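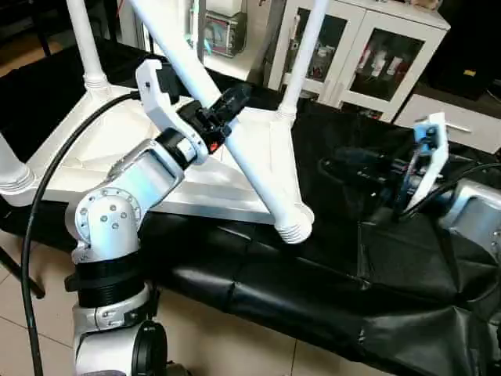
Demostración teleoperada (entrada de la Enciclopedia Skestari de automatización)

Una demostración teleoperada es la grabación completa de una tarea que una persona hace a través del cuerpo de un robot, y que se guarda para que un sistema de aprendizaje la imite después. Llevo años dedicándome a esto y sigo sin encontrar una definición más corta que me guste, así que me quedo con esa. La palabra «completa» tiene su miga: se guarda lo que ven las cámaras, lo que marcan las articulaciones, lo que se le pide a cada pinza y el momento exacto de cada cosa, todo casado en el tiempo. Un taburete blanco del revés sobre una mesa con funda negra, con la pinza izquierda cerrada en torno a una de las patas y la derecha en alto, es un instante de los que a mí me interesan, porque ahí un brazo está ocupado y el otro no, y el sistema tiene que aprender también qué se hace con el brazo que no está agarrando nada. En inglés lo veréis como teleoperated demonstration, y en muchos foros, simplemente, «demo».

Nombre y usos de la palabra

En español conviven «demostración», «episodio», «trayectoria» y «toma», y cada grupo jura que el suyo es el término correcto. Yo uso «demostración» para lo que hace la persona y «episodio» para el archivo que queda. Una demostración puede dar un episodio o ninguno (si se corta el registro, adiós). «Trayectoria» la reservo para la secuencia de posiciones, sin imágenes. Y «toma» me gusta mucho, suena a rodaje, pero confieso que crea líos con «toma» de agarre: una vez estuve media reunión discutiendo con un colega de Corkow sobre si había que repetir la toma, y él hablaba de la pinza y yo del archivo.

También está «teleoperación», que es más amplia. Se puede teleoperar un robot para desmontar una válvula en un sitio peligroso sin que a nadie le importe guardar un solo dato. La demostración teleoperada tiene siempre un destinatario posterior, el modelo, y eso cambia la manera de mover las manos.

Cómo se hace

Los métodos de mando que he probado con cierta constancia se reparten en familias bastante reconocibles.

Brazos maestros. El operador mueve unos brazos pequeños, parecidos a los grandes, y los grandes copian. Es mi favorito para objetos con patas, asas o salientes, porque uno nota en el propio codo cuándo el robot va a quedarse sin recorrido. En Vonari usábamos unos maestros bastante toscos, con muelles para que no se cayeran solos, y la gente les cogía cariño.

Mandos de realidad virtual. Se aprenden rápido y cansan los hombros. La orientación de la muñeca sale muy natural; el problema viene cuando la muñeca humana llega a un sitio al que la del robot no llega sin dar un rodeo tremendo.

Guiado directo. Se agarra el brazo del robot y se lo lleva por el camino. Precioso para enseñar un gesto suelto, incómodo con dos brazos a la vez, y además las manos del operador acaban metidas en la imagen, con lo que el modelo aprende de un mundo en el que siempre hay unas manos por medio.

Guante o exoesqueleto. Lo he usado poco y prefiero que escriba esa parte alguien que lo conozca mejor. La entrada correspondiente de Skestari está a medias y admite colaboraciones.

La vista desde la cabeza

Muchos montajes ponen una cámara a la altura de la cabeza, mirando hacia abajo, y a menudo otra en cada muñeca. La de la cabeza es la que más se parece a lo que vería una persona, y también la que más sufre con los objetos grandes. Un taburete llena la vista enseguida: alguna pata se sale por arriba, otra se va por un lado, y algún cable pasa por delante del asiento. Con tornillos o cucharas uno se olvida de todo esto. Con muebles, no hay manera de olvidarlo.

Mi consejo, si os sirve, es mirar la imagen de la cámara mientras se teleopera y dejar de mirar el objeto directamente. Cuesta muchísimo al principio. Pero si el operador resuelve la tarea con información que la cámara no tiene (se asoma, se levanta un poco de la silla, mira por detrás), el modelo recibe unas acciones que parecen adivinación. Spyros Sotiropoulos, con quien compartí banco en Sarantis, colgaba una tela entre el operador y el robot y dejaba solo el monitor. Las primeras demostraciones con tela eran torpes y lentas, y las del mes siguiente eran lo mejor que teníamos en el disco.

El fondo de la imagen

Se discute mucho si conviene limpiar el fondo. Una vitrina con botellas, una estantería con una caja de colores, un armario con tirador: todo eso entra en la grabación y el modelo lo ve. Hay quien pone paneles lisos por los cuatro lados. Yo soy partidaria de dejar el cuarto como está y cambiarlo de vez en cuando, porque el robot va a trabajar en cuartos con cosas. Ahora bien, dejarlo como está durante semanas, sin tocar nada, me parece la peor de las opciones: el sistema puede acabar apoyándose en la esquina de un mueble para saber dónde queda la mesa, y el día que alguien mueva el mueble tendréis una sorpresa.

Los reflejos merecen párrafo propio. Las fundas negras brillantes son cómodas, se quitan y se ponen en un momento y hacen que un objeto blanco resalte de maravilla, pero las arrugas cogen brillos y cambian con cada roce. Para piezas claras y grandes las doy por buenas. Para piezas pequeñas y metálicas prefiero algo mate, aunque sea más feo.

Plástico blanco, pinza blanca

Aquí me voy a extender un poco, perdonadme, es mi manía particular. Cuando la pinza y el objeto son del mismo color, el punto de contacto se pierde. Mirad dónde acaba la mordaza y dónde empieza la pata: una persona lo deduce por el borde y por la sombra, y un modelo también puede, pero le hacen falta más ejemplos. En Vonari hicimos una tanda con taburetes blancos y otra con taburetes oscuros, misma tarea, mismos operadores. Con los oscuros nos bastaron 80 demostraciones para tener un agarre de pata decente. Con los blancos llegamos a 122 y todavía de vez en cuando la pinza cerraba un poco antes de tiempo, en el aire, muy convencida.

Hay quien pega cinta de color en las mordazas. Funciona, sí, hasta que la cinta se despega o alguien la cambia por otra de distinto tono, y entonces tienes dos conjuntos de datos que no se hablan.

Los dos brazos

La coordinación bimanual es donde la teleoperación luce de verdad, y donde más se nota la mano del operador. Hay operadores que aparcan el brazo libre lejos, fuera del paso, y otros que lo dejan en alto, cerca del objeto, listo para entrar. Las dos costumbres son razonables. Lo que estropea un conjunto es mezclarlas sin apuntarlo, porque el modelo promedia y el brazo libre se queda flotando a medio camino, que es justo donde estorba.

En Sarantis acabamos escribiendo una hoja de normas por tarea. Copio la parte de los brazos tal y como la conservo:

El brazo que no agarra se queda por encima del plano de la mesa y a la vista de la cámara.
Para agarrar una pata, se entra desde fuera hacia el centro.
Se cierra la pinza del todo y se espera un instante antes de mover.
Si el objeto gira solo al soltarlo, no se corrige con el dorso de la pinza: se vuelve a agarrar.
Los cables, siempre por el lado exterior del brazo.

Lo de los cables parece una tontería y da más guerra que ninguna otra cosa. Un cable que cuelga por delante del objeto tapa píxeles, se mueve con retraso respecto al brazo y, si se engancha en una pata, te deja sin episodio.

Errores y recuperaciones

Durante mucho tiempo se tiraban las demostraciones con fallos. Hoy lo habitual es guardar las que incluyen una recuperación limpia: la pinza resbala, el operador retrocede, vuelve a entrar y sigue. El modelo necesita haber visto qué se hace después de un resbalón. Eso sí, yo etiqueto el tramo del fallo para poder quitarlo si hace falta, y procuro que el operador no falle a propósito, porque los fallos fingidos se parecen muy poco a los de verdad (la gente finge resbalones lentísimos y muy elegantes).

Las pausas son otro asunto. Si alguien se queda pensando con la pinza parada, el modelo aprende a quedarse parado. Recorto las pausas largas y dejo las cortas.

Cuántas hacen falta

Es la pregunta que más me llega al correo y la que peor contesto. Depende del objeto, de lo que varíe su posición, de si se parte de un modelo ya entrenado con otras tareas y de la paciencia que tengáis. La campaña más grande en la que he participado, la de Corkow, juntó 800 episodios con mobiliario pequeño y 6 operadores. Al revisarlos, lo que más pesó fue la variedad de posiciones iniciales. Los episodios repetidos desde el mismo punto de partida aportaban poquísimo, por muy bonitos que fueran. Ahora, antes de empezar, preparo una lista con el objeto de pie, tumbado, del revés, girado y pegado al borde, y voy pasando por ella sin dejar que el operador elija. Si elige él, elige siempre la cómoda. Yo también lo haría.

Qué se apunta junto a cada episodio

Nombre de la tarea, operador (con un código), posición inicial, método de mando, versión de la hoja de normas, si hubo recuperación y un comentario libre. El comentario libre es lo que más agradezco meses después. «Pata resbaladiza», «he cambiado la funda», «el brazo derecho tiembla un poco arriba». Animad a la gente a escribirlo aunque le parezca una bobada.

Véase también

Aprendizaje por imitación
Calibración mano-ojo
Pinza de mordazas paralelas
Manipulación bimanual
Exoesqueletos de mando (entrada incompleta)

Última revisión de esta entrada: 17 oct 2025. En la versión de septiembre faltaba el apartado sobre recuperaciones.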